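Como é que um podcast chega aos teus ouvidos?

Clube dos Curiosos Stolteo | 29 de abril de 2020

Já ouviste uma história no telemóvel enquanto arrumavas o quarto ou ias no carro? Então é bem provável que tenhas ouvido um podcast! Um podcast é parecido com um programa de rádio, com a diferença de que podes carregar no botão quando te apetecer, parar para lanchar e voltar exatamente ao mesmo sítio. Vamos seguir a viagem de uma voz, da boca de quem fala até aos teus auscultadores. É uma viagem incrível!

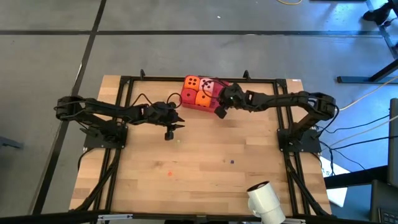
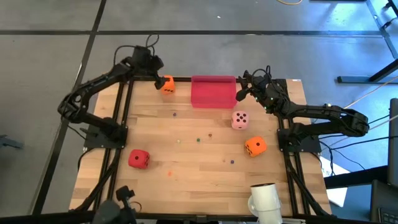 Dois braços robóticos, um de cada lado de uma mesa de madeira.

Primeira paragem: o ar

Quando falas, as tuas cordas vocais vibram. Põe a mão na garganta e diz "mmmmmm" bem comprido. Sentes a tremer? Essa tremura empurra o ar, que empurra mais ar, que empurra mais ar ainda, e lá vai o som pela sala fora em ondas, como quando atiras uma pedra a um lago. As ondas do som não se veem, mas os teus ouvidos apanham-nas logo.

Segunda paragem: o microfone

Dentro de muitos microfones há uma película fininha chamada membrana. As ondas batem nela e ela treme também (faz quase o mesmo que o teu tímpano!). O microfone transforma essa tremura em eletricidade: uma voz forte dá um sinal grande, um sussurro dá um sinal pequenino.

Experimenta com um balão. Enche-o, encosta-o aos lábios com cuidado e fala. Com as mãos à volta do balão vais sentir a tua própria voz a fazer cócegas nos dedos.

Terceira paragem: o computador

O computador gosta é de números. Por isso mede o sinal do microfone milhares e milhares de vezes em cada segundo e escreve um número de cada vez. Imagina que desenhas uma montanha só com pontinhos: se puseres poucos, fica uma montanha esquisita, mas se puseres muitos, muito juntinhos, parece uma linha perfeita. Com o som é igual. A cada medição chamamos amostra.

Depois vem a parte de que mais gosto, a montagem! Cortam-se os enganos, os espirros e os "hããã", e junta-se a música. No nosso podcast, "Os Detetives de Honton", o episódio 7 tinha 742 segundos antes da montagem e ficou com 617. O que saiu? Um ataque de riso enorme e uma porta a ranger (a porta ficou guardada para um episódio de fantasmas).

Quarta paragem: a internet

O episódio pronto é um ficheiro de áudio. Para não ocupar tanto espaço, costuma ser comprimido, quer dizer, o computador deita fora pormenores que os nossos ouvidos mal notam. O ficheiro fica guardado num computador que está quase sempre ligado, chamado servidor. Há também uma espécie de lista com os títulos de todos os episódios. A tua aplicação vai espreitar essa lista de vez em quando e, se aparecer um título novo, avisa-te!

Última paragem: tu

Carregas no botão e acontece tudo ao contrário. Os números voltam a ser eletricidade, a eletricidade faz tremer uma peça dentro dos auscultadores, essa peça empurra o ar e pronto, a voz está outra vez à solta, mesmo ao pé da tua orelha.

Palavras para guardar

Membrana: película fina que treme com o som.
Amostra: uma medição do som, escrita em números.
Servidor: computador que guarda coisas e as envia a quem as pede.

Desafio: pede a um adulto para gravar 2 sons da tua cozinha e vê se a tua família os adivinha de olhos fechados. A colher a bater na panela é fácil de mais, procura uns mais difíceis!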